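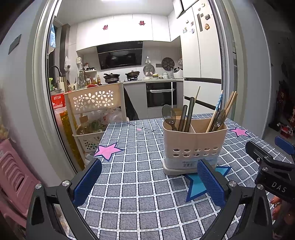 HOME | Kitchen Storage

The cutlery holder, considered

Drainage, sorting and the case for emptying it once a week

By Shalini Upadhyay

A cutlery holder has three jobs. It keeps utensils upright, it lets water leave, and it lets a hand find the right item without disturbing the rest. Most holders sold for home use manage the first. The second depends on holes, the third on the owner.

The common plastic type is a rectangular basket with round perforations in the sides. Better versions add a separate base tray, often clear or translucent, which catches drips and can be lifted away. The arrangement is cheap and easy to mould, and has changed little over the years. Its weakness is the tray. Water that reaches it has nowhere further to go, and a tray that is never removed becomes a shallow dish in which the ends of chopsticks stand.

Leszek Stępień, who spent 12 years designing moulded housewares for Bikotness before setting up his own workshop in Skirnside, regards the tray as the part that decides how long a holder stays pleasant to use. "People wash the basket and put the tray back as it was," he says. "The two come apart for a reason. If the tray is clear, look through it. A cloudy ring at the bottom means it is overdue."

He is less concerned about the number of holes than about where they sit. Two rows on the front face will let air through the middle of the basket, but the lowest few millimetres matter most, where the utensils touch the floor of it. A raised floor helps. So does leaving the holder slightly away from the wall.

Mixed loads

The difficulty in many kitchens is that one basket serves several kinds of utensil. Plastic spoons, lacquered chopsticks, plain wooden ones and thin bamboo sticks all go in together, and they do not behave alike. Plastic sheds water quickly and can be put away almost at once. Untreated wood and bamboo take it up at the end grain, which is the end resting in the basket if they are stored tip down.

Anju Kushwaha runs the test kitchen at Grewal, where the house rule is tip up for wood and bowl up for spoons. A spoon stored bowl down holds a film of water against the floor of the basket and also looks, from above, exactly like every other handle. Chopsticks are harder. Stored tip up they dry better, but the eating end is then the end people grab. Her kitchen asks staff to take them by the middle.

Long items bring a second problem, which is balance. A thin stick that stands well clear of the rim leans outwards, and several leaning the same way will shift the weight of a light basket. Kushwaha puts the longest pieces in the centre and lets shorter spoons hold them in place. Where that fails, the long sticks get a tall jar of their own.

Emptying it out

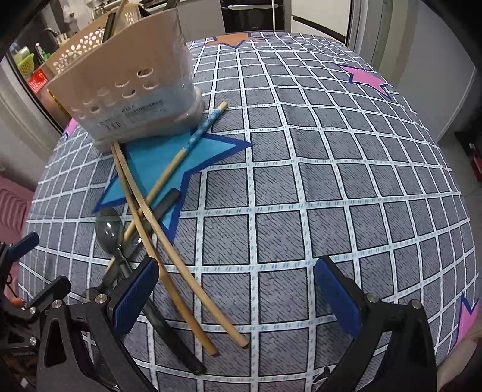 The procedure she recommends takes 5 minutes and needs only a table. Tip everything out on to a cloth, and choose a cloth that can go in the wash. Spread the pieces so that none lies across another. Pair the chopsticks first, by length and then by pattern, and put any single to one side.

Singles are the main finding of most sorting sessions. They come from broken pairs, from takeaway meals and from sets bought at different times. A patterned chopstick with no partner can be kept if another of the same length and taper exists, whatever its colour. If the lengths differ, the pair will be awkward in the hand and will go unused.

Next, check the surfaces. On plain wood, run a thumb along the lower half and feel for raised grain. On painted or printed pieces, look at the line where the decoration stops, as wear tends to start there. Plastic spoons should be flexed gently and held up to the light. Fine white lines near the neck show stress in the material, and a spoon with several of them should be replaced.

Wash the basket and tray separately in warm water with a little detergent, using a bottle brush for the perforations. Peel off any shop label at this stage. Labels left on a holder trap moisture at their edges, and the adhesive collects dust once the paper has gone. A drop of cooking oil left for ten minutes will usually release it.

Buying a replacement

Thanasis Kalogeropoulos, who buys kitchen goods for the Urnalance shops, advises measuring the longest utensil in the house first. The rim of the holder should reach at least a third of the way up it. He also suggests a pale colour for the basket, on which deposits show early, and corners with a generous radius that a sponge can reach.

Dividers he considers optional. They suit a household with a settled set of cutlery and hinder one that mixes chopsticks with serving spoons, where the compartments fill unevenly and the widest handles jam. An open basket, emptied every Wednesday or whichever day is convenient, does the same work with fewer internal edges to clean.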